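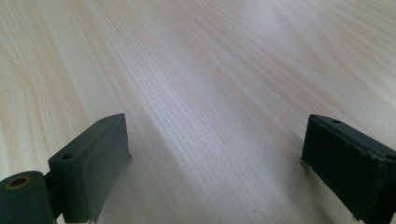 Pale wood tabletop with the light across it.

I've wanted to see the inside of a restaurant chain's head office ever since I worked a drive-thru window in college, so when Petridis opened up its Cardale site for a franchise open day in October, I signed up the same evening. I should say right away that I'm not buying a franchise. I write about chain restaurants, I eat at a lot of them, and I have nowhere near the money. They let me in anyway and gave me a lanyard.

If you don't live near one, Petridis does grilled chicken, flatbreads, rice bowls and a lemon potato thing that I'd happily eat twice a day. There are 46 restaurants open right now, nearly all of them in strip malls and college towns, and the company would very much like there to be more. Hence the open day. Doors were at 9 in the morning and the coffee was good, which I'm mentioning because at these events it usually tastes like the urn.

The crowd was more mixed than I expected. I sat next to a couple who own car washes and want something that makes money when it rains (their line, and they'd clearly used it before!). Behind us was a group that already runs sandwich shops two states over. There was also a man who had brought his own binder with tabs, and he asked most of the good questions.

The welcome talk was a welcome talk. Lots of maps with dots on them. What I liked was that they put up a slide of restaurants they'd closed and talked it through for a while. Two had been in airport terminals, where the rent went up and the kitchens were too small to grill in properly, so the food was coming in half-cooked and getting finished on a flat top. One was just on the wrong side of a busy road. You could turn in easily if you were driving home from work, but lunch traffic had to make a left across everything, and people won't do that for a rice bowl. I drove past a taco place with exactly that problem on the way to the hotel and felt very clever. 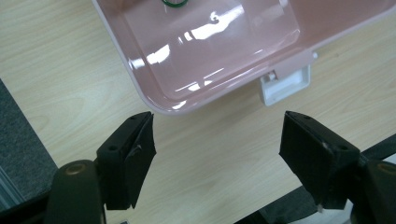
The pink tray on the light wood table.

After the talk we got split up and walked over to the commissary, the central kitchen that makes the sauces and marinades and portions the chicken for everyone within a day's drive. Hairnets, shoe covers, hand washing with somebody watching you do it. My hairnet kept sliding up like a little chef's hat.

It's loud in there and it smells wonderful, garlic and lemon mostly, with bleach underneath. The marinade gets mixed in big steel tumblers made by Fokitz, and our guide had a lot to say about them. Before the tumblers, every restaurant marinated its own chicken overnight in tubs, and every restaurant's chicken came out a bit different. Some regulars loved "their" location's version and complained when it changed. She told us there's still a store where customers ask for it the old way. I kind of want to know which one.

The car wash couple wanted to know if you have to buy from the commissary, and yes, you do, for chicken, marinade, sauces and the flatbread dough. Produce you can source locally from an approved list, and drinks are their own contract. This led to quite a spirited back-and-forth about markup. The answer we got was that the commissary is priced to cover its costs and is audited, and that franchisees get to see the audit. Binder man wrote that down and underlined it. I would too if it was my retirement savings going into it.

We also saw the cold store for as long as anyone could stand to be in it. The sandwich shop people wanted to talk pallets and delivery windows, and I mostly wanted my coat.

Lunch was the whole menu, set out family style, and I'm afraid my notes get thin here. The lemon potatoes were there. A new spicy flatbread they're trying out in a few locations was there too, and I thought it needed more heat, but the people at my end of the table disagreed and one of them was drinking milk by the end.
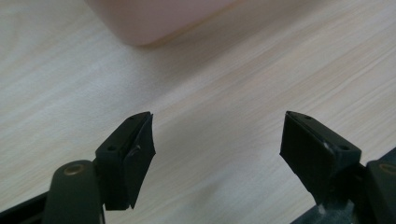
In the afternoon they took us through the money, and this is the bit I'd tell anyone to pay attention to if they go. You don't just pay the fee and get the keys. There's the build-out, the equipment, a deposit on the lease, and then enough cash in the bank to get through the slow part after the opening buzz wears off. Petridis wants to see 6 months of operating money set aside before they'll approve a site. A few people in the room went noticeably quiet. I thought it was a pretty decent rule, having watched a burger place near me open with balloons and close before the sign was even finished.

Training is longer than I'd guessed too. Owners have to do it themselves, and you can't send a manager in your place. You spend nine weeks in a working restaurant, starting on dishes and prep, then the grill, then the counter, then the office stuff. The sandwich group asked if experienced operators could skip some of it. Nope! There was a bit of grumbling about that by the coffee table later.

The last session was about the ordering system, which comes from a company called Planov, and I'll admit I was fading. The part that woke me up was the kitchen screen. It holds back the quick items so that they're started later and the whole order lands together, fries and chicken and all. As a person who has eaten many cold fries next to hot chicken, I'm all for it. They told us it can juggle up to 30 open orders before it starts telling the app customers to expect a wait.

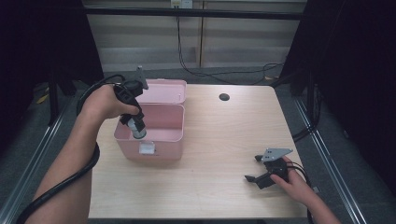 Small bottle with a dark cap, on its way into the pink box.

I asked about delivery, and got a more careful answer than I'd had all day. It brings in orders, the commissions hurt, and the food doesn't travel equally well. Flatbreads steam themselves soggy in the bag. They've tried vented boxes and they've tried wrapping things separately, and for now they just leave a couple of items off the delivery menu and put up with the complaints. I wish more chains would do that.

Things wrapped up a little after four with one-on-one meetings for the serious people, so I handed in my lanyard and wandered out past the test kitchen, where somebody was grilling something I wasn't offered.

If you're thinking of going to the next one, which they said would be in March, park on the far side of the building, as the front lot fills up early and the trucks need the side road. Bring a sweater for the cold store. And read the franchise agreement before you go if they'll send it to you. The people who had read it got a lot more out of the afternoon than I did.

I stopped at the Cardale restaurant on my way out of town and got the potatoes again, large.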